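Search this site Go

Packing Table Project: Final Report

Our group spent the semester on one question: how do you set up a single table so that a small shop can pack orders quickly and without mix-ups? Our partner was Joteo, a craft supply store in Cudholm, and they let us rearrange everything! We went in thinking the tape gun would be the big issue (it wasn't even close).

Over the project we logged 642 orders. Before we changed anything, 9 of them went out with the wrong label, and after the new layout we had 5 more, all from the first afternoon while we were still learning where things lived.
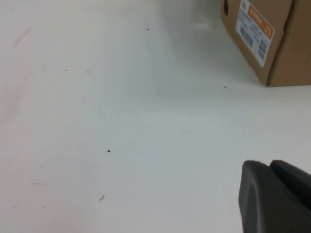

Labels turned out to be our favorite part of the whole thing. We tried them on the top, wrapped over an edge, and flat on a side, and we argued about it a lot. A white label with an orange band across the top, stuck on the side of a brown box, is so easy to spot from a few steps back, even when it goes on a little crooked. The pale tabletop helps too, although it shows every crumb and dark speck, so we added a quick wipe-down to the routine.

Next we would love to try the same layout with the Soker shelving, which would put the tape and the filler at elbow height. We ran out of time in May, but the floor plan is finished and the store has a copy.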